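Home News What's On Letters Classifieds

Rundilgate broadband arrives, as far as the hedge

The long-promised fast internet connection for Rundilgate reached the edge of the village on Tuesday, February 4, 2025, where it stopped. Cinent, the firm laying the line, says the last stretch will be finished in July. It did not say which July, and our reporter was too polite to press.

Residents were first told to expect the service 17 months ago, in a leaflet that invited them to "get ready". Mal-soon Bae got ready. She cancelled her old contract, bought a larger television and has since been watching films at her sister's.

"I can see the end of it from my kitchen," she said. "I wave to it in the mornings."

Cinent blames the delay on a disagreement over who owns the verge beside Shim Lane. The parish believes it belongs to the county. The county believes it belongs to the parish. Neither has mowed it in living memory.

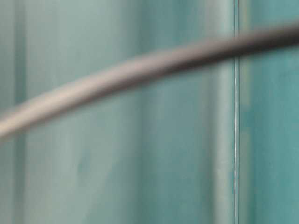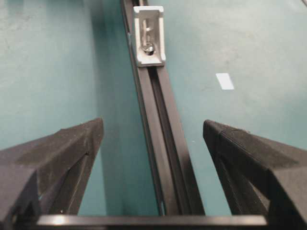
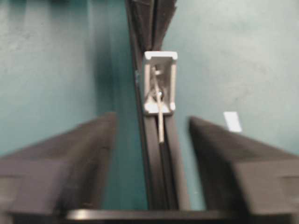

What happens next

A meeting will be held in the Bidura Rooms at 7 pm on a date to be announced by email, which should reach most of the village by the following day. Yi-an Ko, who speaks for Cinent, will take questions for two hours, or until the tea runs out.

Households that signed up early will be offered three months free, starting when the service does. Those who would like to complain in the meantime are asked to use the online form.

Contact the newsdesk | Copyright Rundilgate News | Back to top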